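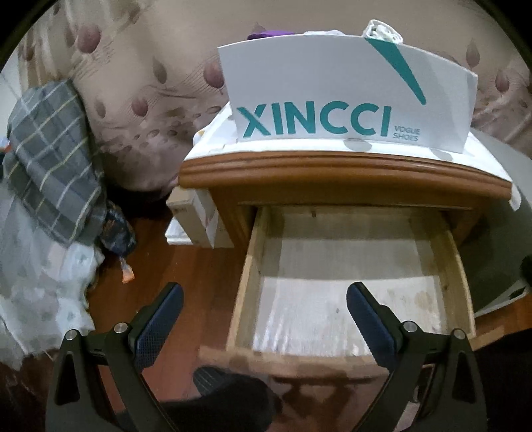
Workshop > Manipulation > Grippers & End Effectors
Filed under: hand-held grippers, fingertips, household tasks

pultach_fan
Sep 20, 2020
Two weekends with the Urkari finger pads on my hand-held. Mesh texture, navy, very serious looking. Drawers are my benchmark, being the one piece of furniture that fights back. Old bare pads: 35 pulls before I started swearing. Urkari pads: I got bored first. Worth the money, I think, and I say that as someone who resents money.

lintbrush
Pads are half of it. What's your wrist angle? I run the Vasilakis set and anything works if you come in square.

pultach_fan
Square-ish. My nightstand isn't a lab bench. There's a shoe box on top and a cloth hanging past the corners, so I go in low.

gear_lash
Disagree with lintbrush. Vasilakis pads are fine on cardboard and hopeless on a rounded edge. I went through 3 sets by December and kept the screws as a souvenir.

lintbrush
You overtightened them. You overtighten everything. See your thread 2993.

gear_lash
That thread was about a hinge.

hulti_owner
My complaint is the view. With the drawer all the way open, its front panel is a blur on mine and the policy has to guess where the lip went. Anyone moved the camera back on a Hultisthorpe mount?

pultach_fan
Same blur here. I tried 2 positions. Farther back you get a nice sharp drawer and tiny fingertips, so pick your misery.

hulti_owner
Tiny fingertips it is. Ordering the longer bracket tonight.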